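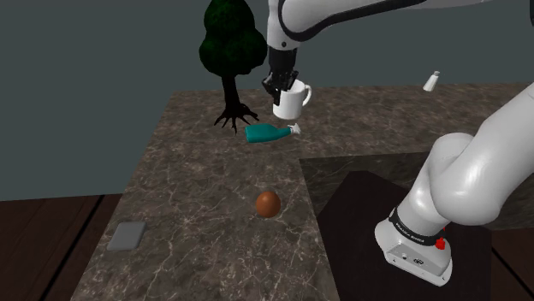

Chapitre 4
Recueillir des exemples : ce que l'on croit avoir et ce que l'on a

Objectifs du chapitre
Distinguer un exemple d'un essai. Lire une fiche de collecte sans se laisser impressionner par le total. Reconnaître les défauts qu'un simulateur masque et ceux qu'il fabrique. Rédiger un protocole que quelqu'un d'autre puisse contester.

4.1 Un nombre ne dit presque rien

Les trois premiers chapitres ont traité l'apprentissage par imitation comme si les données étaient fournies. On disposait d'un ensemble de couples observation-action, on choisissait une fonction de coût, on minimisait. C'est commode pour l'exposé et c'est trompeur pour le lecteur, qui finit par croire que la difficulté commence avec le réseau. Dans la plupart des projets que nous avons pu examiner, elle était déjà passée quand on a lancé le premier entraînement.

Prenons le jeu Skivport, qui servira de fil conducteur jusqu'au chapitre 7. Sa fiche annonce 1 229 démonstrations de saisie et de dépose d'objets courants sur une table, produites en simulation avec des bras manipulateurs à pince parallèle. Le chiffre est exact. Il figure en gros dans la présentation du projet et il a été repris tel quel dans deux mémoires d'étudiants. Que nous apprend-il ? Que 1 229 fichiers existent et qu'ils s'ouvrent.

Si l'on retire les enregistrements issus d'une même situation initiale, rejouée avec un léger bruit sur la trajectoire, il en reste 600. Si l'on regroupe ces 600 selon la disposition des objets, on trouve 13 dispositions. Un système entraîné sur Skivport a donc vu 13 tables. Il les a vues souvent, sous des éclairages légèrement différents, avec des approches plus ou moins élégantes, mais il en a vu 13. Le lecteur qui voudrait parler de « grande diversité » est prié de relire cette phrase avant de poursuivre.

Nous ne reprochons pas aux auteurs de Skivport d'avoir peu de données. Le jeu a été constitué avec des moyens modestes et il est bien documenté, ce qui nous permet de le critiquer. Nous leur reprochons d'avoir laissé le total parler à leur place.

4.2 Exemple, essai, démonstration

Le vocabulaire est relâché dans ce domaine et il faut le resserrer. Dans ce manuel, on appellera :

Essai : toute exécution enregistrée, du premier au dernier pas de temps, quel qu'en soit le résultat.

Démonstration : un essai qu'une personne ou un programme a retenu comme conforme à la consigne.

Exemple : un couple observation-action extrait d'un essai et effectivement présenté au système pendant l'apprentissage.

Un essai de quelques secondes fournit des centaines d'exemples. On voit tout de suite l'intérêt, pour qui rédige un résumé, de compter en exemples. Deux observations prises à un pas d'intervalle sont pourtant presque identiques, et les compter séparément revient à compter les pages d'un livre photocopié.

Le passage de l'essai à la démonstration est plus délicat encore. Qui décide que la consigne a été respectée ? Dans Skivport, c'est un test automatique : l'objet est réputé saisi si son centre dépasse une certaine hauteur et si les deux doigts de la pince sont en contact avec lui. Une tasse prise par le bord satisfait ce test. Une tasse prise par le bord et qui aurait glissé un instant plus tard le satisfait aussi, pourvu que l'enregistrement s'arrête à temps. Le test ne mesure pas ce que son nom promet. Il mesure une hauteur et deux contacts.

On objectera que c'est suffisant en pratique. Peut-être. Mais cette suffisance est une hypothèse, elle se vérifie, et la fiche de Skivport ne mentionne aucune vérification.

4.3 Pourquoi simuler, et à quel prix

L'argument en faveur de la simulation est connu. On remet la table en place d'une ligne de code, rien ne casse, les positions exactes de tous les objets sont disponibles à chaque instant, et la collecte tourne la nuit. Ces avantages sont réels. Les présentations commerciales s'arrêtent en général à cet endroit.

Le prix se paie ailleurs. Un simulateur de contact repose sur des coefficients de frottement que quelqu'un a saisis un jour, souvent les valeurs par défaut. L'objet y est parfaitement rigide, ou déformable selon un modèle simplifié. Une bouteille couchée ne roule pas tout à fait comme une bouteille. Une sphère posée seule au milieu du plateau attend son tour avec une patience que les sphères n'ont pas sur une vraie table, où le plan n'est jamais de niveau. Le système apprend ces régularités comme il apprend le reste, sans savoir lesquelles appartiennent au monde et lesquelles au moteur physique.

Il faut aussi se méfier du décor. Varier la texture du plateau, la couleur du mur ou celle des objets s'appelle la randomisation visuelle, et la technique rend des services. Elle ne touche pas à la géométrie de la tâche. L'équipe du projet Storkudix, dont nous étudierons les journaux en 4.6, a changé 600 fois de texture sans jamais déplacer la base de ses bras. Le modèle obtenu tolérait très bien un plateau de marbre ou de bois. Il échouait dès que la base était décalée de la largeur d'une main.

Encadré 4.1. La note de Godinho

Tomás Godinho, chargé de la collecte chez Antunes, a joint à la livraison d'un jeu de données une page que nous aimerions voir plus souvent. En voici un extrait, avec son accord.

« Les objets ont été choisis dans la bibliothèque du simulateur, dans l'ordre où ils s'affichaient. J'ai écarté ceux que la pince ne savait pas prendre. Le jeu ne contient donc que des objets que la pince sait prendre. Si votre modèle réussit partout, pensez-y avant de nous féliciter. Les essais du vendredi ont été faits avec une consigne plus courte ; je les ai laissés parce que je n'avais plus le temps de les refaire. »

Cette page a déplu au client. Elle vaut mieux que bien des annexes statistiques.

4.4 Le biais du démonstrateur

Qu'il s'agisse d'une personne aux commandes ou d'un planificateur, celui qui démontre a des habitudes. Le planificateur choisit toujours le chemin le moins coûteux au sens de son critère, et arrive donc presque toujours du même côté. La personne évite les saisies qui l'ont fait échouer le matin. Dans les deux cas, certaines régions de l'espace des états restent vides, et ce sont précisément celles où le système se retrouvera après sa première petite erreur.

Le chapitre 2 a donné la forme mathématique de ce phénomène. On en tire ici la conséquence pour la collecte : un jeu composé uniquement de réussites propres enseigne mal à se rattraper. La société Grirnlow, qui l'a compris assez tard, fait maintenant enregistrer des reprises après perturbation. Elle affirme que cela « résout » le problème. Ses propres courbes montrent une amélioration sur les perturbations qu'elle a pensé à inclure, et rien de net sur les autres.

4.5 Ce qu'un protocole doit contenir

Un protocole de collecte s'écrit avant la collecte. La remarque paraît superflue ; dans les faits, beaucoup sont rédigés en mai, quand il faut rendre le rapport, et décrivent ce que l'on se souvient d'avoir fait. On exigera au minimum la règle de tirage des situations initiales, le critère d'acceptation d'un essai dans sa formulation exacte, le sort réservé aux essais rejetés, et la liste de ce qui n'a pas varié. Ce dernier point manque presque toujours. Il est plus facile d'énumérer les textures essayées que d'avouer une seule pince, une seule hauteur de table et une seule façon de poser la caméra virtuelle.

Les essais rejetés, quant à eux, doivent être conservés. Leur volume est faible au regard du reste et ils sont souvent la seule trace de ce que le critère d'acceptation faisait réellement. La section suivante montre, sur les journaux de Storkudix, comment les relire et ce qu'on peut raisonnablement en conclure.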